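Keeping the Work Surface Clear: An Interview with Fernanda Lobo

Cimik Facilities Review
2019-07-22

Fernanda Lobo has been responsible for shared workrooms at the Curkutdale Center for three years. In that period the Center has moved from a system in which each group kept its own table, with its own supplies stacked on it, to one in which every table is returned to a bare surface at the end of each booking. The change was introduced in September of her first year and now applies to all 23 rooms in the building. The Review met with Ms. Lobo in her office on the second floor to discuss how the policy was developed and what it requires of the people who use the rooms.

Ms. Lobo began by explaining that the policy grew out of complaints. Groups arriving for a morning booking would find tape, packaging and half-used materials from the evening before, and the first part of their session would go to clearing up. "We were scheduling people into rooms, but we were not giving them a usable table," she said. "The booking said nine o'clock. The work started at nine-thirty."

Her first step was to replace the furniture. The older tables had dark tops that hid dust and pencil marks, and users tended to assume that a surface was clean when it had not been wiped in weeks. The Center selected white tops throughout. The decision met with some resistance, as several department heads expected the tables to look shabby within a month. Ms. Lobo regarded the visibility of marks as an advantage. "If there is a coffee ring, the person who left it can see it," she said. "On the old tops you could leave one there all year."

The walls were addressed at the same time. Rooms had been painted in different colors over the years, and many held notices, shelves and calendars directly behind the work area. These were removed, and the walls behind the tables were repainted in a light gray. Shelving was moved to the opposite side of each room, a few steps from the table. Ms. Lobo acknowledged that the distance is an inconvenience to those who want their supplies within reach, but said that shelves above a table invariably spill onto it.

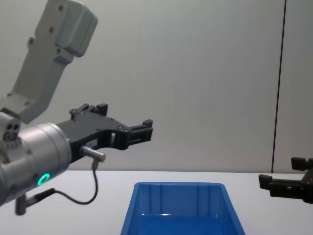 For Kulkarni the walk to the shelves remains the weak point of the arrangement, and a small rolling cart for each table would serve users better than another reminder to put things back. Ms. Lobo said that she had received the suggestion in writing and had agreed to test it. Carts have been placed in two rooms on the first floor. Her concern is that a cart with no assigned contents soon becomes a second table, and each of the test carts has therefore been given a printed list of what it may hold.

Asked what is meant by a clear surface, Ms. Lobo referred to the one-page standard given to every group at its first booking. Anything that was brought in leaves with the group. Anything belonging to the room goes back to its shelf, with the label facing out. Equipment that is fixed in place may remain, provided that its cables are kept off the area where people work. The top is then wiped from the back edge to the front with a damp cloth and left to dry without a cover.

"The cloth matters more than people think," she said. The Center had at first supplied paper towels, which left lint and filled the waste bins by noon. Washable cloths are now delivered to the supply closet on each floor in bundles of 100 and collected in a bag by the door. Scouring pads are not permitted, and neither are solvent cleaners, both of which dulled the finish on several tops during the first winter. One of these tops, in Room 14, has not yet been replaced.

The Center keeps a simple record of compliance. At the close of each booking the group signs a sheet inside the door, and the next group may note any problem it finds. Over 1671 bookings have been recorded in this way. Ms. Lobo reads the sheets herself on the last working day of the month. The most common entry concerns adhesive residue, followed by items left under the table, where the standard originally had nothing to say. A line on the floor area was added this spring.

The Review asked whether the requirement had been difficult to apply to long-running projects. Ms. Lobo said that it had. Groups with work that extends over several days may request a held table, which is exempt from clearing until the final day, although loose materials must still be boxed overnight. Requests are made on the usual booking form and need to arrive a week in advance. "I approve most of them," she said. "I do ask them to tell me the end date, and I do go and look."

Her next task is the storage inventory, which has not been revised since the Center took over the Astex wing. Several cabinets there have no keys, and their contents will be sorted once a locksmith has visited.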